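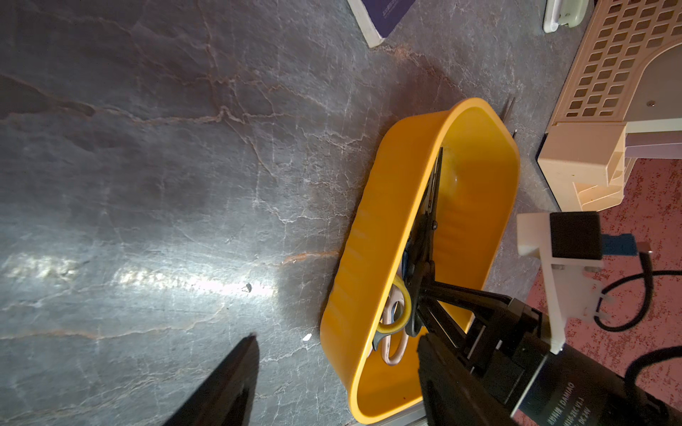
Two pairs in the yellow container on the stone-look table, black blades and the yellow and pinky-beige handles. Stapler and purple book behind.

Stiltimeck bench book, 31/03/2020

Scissors day! I have been putting this off since November, when Snædís Ravn wrote "scissors???" in the margin of page 15 and underlined it so hard it came through the other side. Well, Snædís, I have started, and I am rather pleased with how it's going, so you will have to put up with a long entry.

The grumble, for anybody reading this who wasn't here then, was that the scissors lived wherever they were last used. There were pairs in the thread drawer, a pair in the kettle cupboard (mine, sorry) and one that turned up inside a finished Mamo folder on its way out the door. Snædís asked for one home on the big table, something a person can see from across the room, and bright yellow seemed as good an answer as any. The other one I'd considered was a lovely old tin, but it was grey, and on that dark table you would lose it in a minute, what with all the white and rusty veining the eye has to wade through already.

I did try the cream organizer first, the one with the little rectangular holes. It's fine for pencils and bone folders and I'd like it to stay on the table for those. Scissors are hopeless in it. The handles sit up proud and the whole business gets top-heavy, and I never did like reaching over a row of upright points to get at the ruler. In the yellow one they lie down, the walls are tall, and if you knock it with your elbow the scissors stay put. I knocked it with my elbow twice this morning, once on purpose.

Rules so far, open to argument:
Handles all to the one end. Blades closed.
Paper scissors only. Fabric shears stay on their hook by the window and anyone caught using them on card will be spoken to.
Nothing else goes in. No pencils, no bulldog clips, no "just for now".

I spent a good part of the morning doing a cutting test, which was more fun than it should have been. I used the Bomar grey card, code 608, and then the thin Ernura tissue we bought in for the Mamo covers. The card is the easy one, as most pairs will get through it if you lean on them. The tissue tells you everything. A pair that's gone loose at the pivot folds it between the blades and chews, and you end up with a fringe. I cut a strip 70 mm long with each pair, wrote the pair's handle colour on the strip in pencil, and pinned the strips to the corkboard beside the sink. Please leave them up until Snædís has seen them. She has a much better eye for an edge than I do and will very likely disagree with me about half of them.
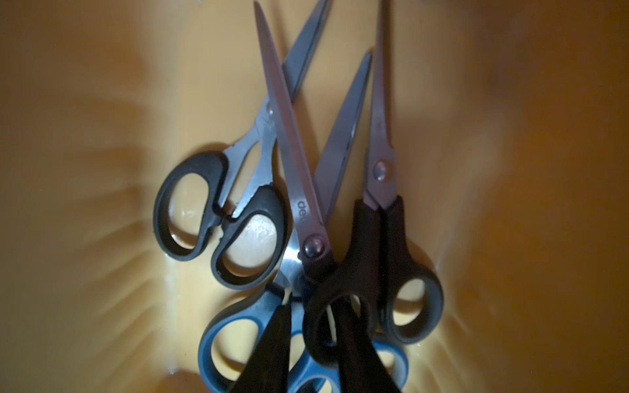 Four pairs together, blades up one way and handles down the other. The "deli" ones are in the middle.

My notes on a few of them, in no order at all.

The ones with the big charcoal handles are the comfortable ones. There's plenty of room in the loops, and I could do a whole afternoon of straight cuts with them and not notice my hand. They felt a touch slow at the very tips on the tissue, though that may be me. I'd say these are the pair to give to someone new, as you aren't hunting about for where your fingers go.

The deli pair, black handles, with long narrow blades that look faintly pink to me (I asked two people and got two answers), is what I would reach for when trimming down a long edge. I like a narrow blade for that, you can see your pencil line past it. The pivot screw has a good big head, so I had a go with the coin trick, a quarter turn and try again, and then put it back the way I found it when I couldn't decide whether I had made any difference. Leaving well alone is a skill I am still learning.

The yellow and pinky-beige handles are easy to spot, but in a yellow container I am afraid the yellow loop rather vanishes. I went looking for them at lunch and had them under my nose the whole time. I thought of tying a bit of red thread on, and then thought of that thread getting into every cut for the next year, and made a cup of tea in its place.

Cleaning: there was tape gum on more of the blades than I'd like. Warm soapy cloth first, wiping from the back of the blade outward, then a drop of the light oil at the pivot, open and shut a few times, and a dry rag after. Give the oil a proper wipe, please. I marked a sheet of the tissue this way and it was a good sheet. If the gum won't shift, a white eraser rubbed along the flat does wonders, and I learned that from my aunt, who ran a dress shop and would not have a sticky pair in the building.

Also looked up what we spend on the things. The last order in the blue ledger is line 1687 and it's a replacement for a pair we later found behind the radiator. I won't say any more on that.

Left to do:
Check the drawers again, the thread drawer above all.
Ask Snædís whether she wants left-handed ones kept in with the rest or separately. I'd lean toward separately but I'm right-handed, so what would I know.
Some sort of liner for the bottom? It's slippery plastic and they slide about when you carry it. A bit of felt might do, though felt will collect every snippet in the place. Cork, maybe. There are offcuts on the shelf over the press.
Put the stapler back by the guillotine.
Return the purple book to whoever lent it, with thanks. I've had it on the table long enough that I'd started to think it was ours.

Back to the Mamo covers after tea. The glue on the first batch wants another night under weights.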